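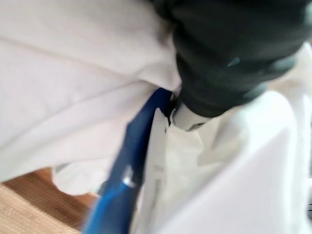 Page 59

Ornia Teleop Recording Kit

I spend most of my week getting robots to handle laundry, and I put this kit together with the rest of us at Ulley after getting fed up with homemade rigs that lost data halfway through a good run. If you're teaching a robot by example, you need lots of examples, and you need the camera views and the arm positions to line up. That's the bit we sweat over!

The kit comes with wrist cameras, a head camera, mounts, cables and the Jaltier recorder, a little box that puts every stream on the same clock. You drive the arms, press the pedal to start an episode, press it again to stop, and the recorder writes it all to one folder. Bad take? Hold the pedal down for 3 seconds and it's gone (I use that one a lot).

We do our own testing on bedroom jobs – clothes on the bed, a basket on the floor, cloth that bunches up however it likes.

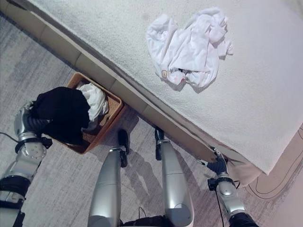

Our current laundry set stands at 1451 episodes, and you get all of it with the kit so you have something to train on while you record your own. I'd still start recording early, though. White clothes on white bedding are a real headache for the model, and your lighting won't be the same as mine.

The labeling program is called Mahrous. It lets you trim the slow starts, tag the fumbles and add a plain sentence for each task. I keep the fumbles where the arm recovers, by the way – those have helped my training runs a lot.

Price: $1848, mounts included
Arms and grippers: not included
Spare wrist camera cables: sold separately
Shipping: orders go out every Tuesday

If you're not sure the mounts will fit your arms, send me the wrist measurements before you order and I'll check them for you.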